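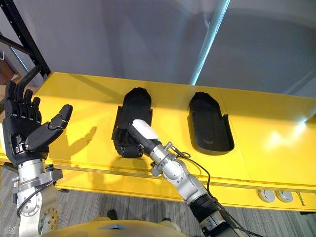
I had been in the workroom at Ginano for less than a minute when I said something about the color, and Đạt Huỳnh laughed. People always start with the color.

"It was supposed to be gray," he said. "Everything I had ever worked at was gray. Then I saw a sample chip in a drawer, and I carried it in my shirt pocket for a week, and by the end of that week I couldn't picture the room any other way."

The yellow is called Wondham, after the paint maker's home town, and it's a proper yolky yellow that makes you feel more awake. Đạt designed the long table and the shelving that goes with it, and he has been fussing over both for three years. I'd come to Otmont to talk about furniture for an hour, and I ended up staying until the light was going. (I also missed lunch and didn't notice.)

He trained as a cabinetmaker, then spent a long stretch fitting out kitchens before Ginano asked him to work out how the room should be arranged. He says the kitchens taught him more than the training did.

"In a kitchen you find out fast that people don't want storage, they want to reach the thing. I put in these gorgeous deep drawers for a family once and went back a year later, and everything they used was piled on the counter. It was a good lesson. I was annoyed for about a day and then I was thrilled."

## A table with places in it

The table is where he began, and I could have listened to him on the subject of its black cradles all afternoon. They are set into the yellow top, so the thing that belongs there has a spot of its own. I asked where the idea came from, and he answered straight away: his grandmother's sewing box.

"She had a box with a dip for the thimble and a groove for the scissors. You could close your eyes and put your hand on the scissors. I loved that box. I used to take everything out and put it all back, over and over, just for the pleasure of it going in."

Did he sketch the cradles from the box? Not exactly. He started with cardboard. He cut shapes, taped them onto an old door laid across sawhorses, and asked everyone who walked past to put something down and pick it up again. Some shapes lasted a morning. One was so tight that it took two people to get the part out, and he has kept that piece of cardboard pinned above his desk.

"You want it snug enough that you feel it arrive," he said, "and easy enough that you don't have to think about leaving. There's a little window between those two. I spent most of a winter in that window!"

I wondered why the cradles are black when the rest is so bright. He lit up at this.

"Contrast, for one. Your eye goes right to it. But I also wanted the yellow to be the furniture and the black to be the part that holds things. The trays follow the same rule. Once you know it, you know it for the whole room, and you never had to be told."

He does get asked for exceptions. A colleague once wanted a red cradle for something important, and Đạt went as far as making one up. It lasted until the next morning. "We both stood there looking at it," he said, "and then I got the screwdriver."

## Trays, trays, trays

If the table is his first love, the trays are his obsession. They're made by a small outfit called Ibarra, and he tried a pile of others before he found them. What he likes is the shape: open, shallow, with raised sides and rounded corners.

"Square corners collect crumbs and little screws and dust, and you end up poking at them with a pencil. A round corner, you wipe it once and you're done. And shallow, please, always shallow! If a tray is deep, somebody will make it deep with stuff. I would do it too. I'm the worst for it."

Ginano has 81 of them now, spread through the building. The parts list they serve runs to 2,906 entries, a number Đạt can recite because he typed up most of it himself over one very hot August with a fan pointed at his face.

"I don't recommend it as a summer," he said, "but I do know where everything is."

We walked over to the shelving while he was telling me this. The top shelf is wide and flat, and he ran his palm along it the way some people pat a dog.

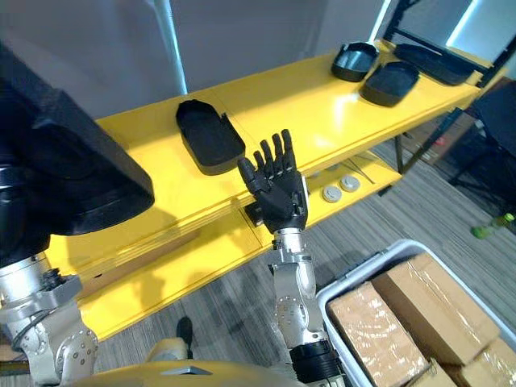
## The shelf that came second

The shelving was an afterthought, he admitted, and for a while it looked like one. The first version was built from odds and ends, and it stood beside the new table like a cousin at the wrong wedding. So he did it over, in the same yellow, with a broad top for the trays and a lower shelf beneath.

"The top is for trays. That's the job of the top. I wanted enough room that you could set one down at an angle, in a hurry, and it wouldn't matter. I've met shelves where everything has to be lined up perfectly or nothing fits, and I think those shelves are mean."

The lower shelf has its own character. There were two round gray discs sitting on it, like little pucks, and I liked them there. Đạt is relaxed about what ends up underneath.

"Every room needs a low shelf. You need somewhere for the thing you're going to want in ten minutes. If you don't build that place, it'll be the floor, or it'll be the table, and then the table's gone."

I asked what he would change if he could start again, and he had his answer ready. He would run a test with the paint in the evening as well as the morning. He had only looked at his chip in daylight, and the first time he saw a whole tabletop of Wondham under the lamps he thought he'd made a terrible mistake.

"I went home and didn't sleep. Then I came in early, and there it was, this big happy yellow thing, and I thought, no, you're staying. Now I like it best under the lamps. You can see every speck on it, so you wipe it, so it's clean. The color does half the housekeeping."

## Advice for the rest of us

My own workspace is a door-sized desk under a sloping ceiling, with a mug of pens on it and a drift of paper that I move from one side to the other. I described it to him and asked where I should begin.

He took the question very seriously. He wanted to know which hand I write with, where the window was, and what I reach for first when I sit down. (My glasses. I can never find my glasses.)

"So the glasses get a cradle," he said. "Start there. Cut it out of cardboard, tape it down, live with it. If you're still using it next month, make a nice one. And get one tray, just one, for the paper. When it's full, you deal with it."

And the color?

"Paint one small thing and see if you smile at it."

He's working on the next table already, a shorter one for a room across the hall, and he has been arguing with himself about its height for weeks. There was a new cardboard shape on his desk when I left, with pencil all over it and a strip of tape curling off one side. He put it in my hand to see whether I could guess what it was for. I couldn't, so he told me to come back when it was finished, and I've already asked him for a date – and for the name of that paint.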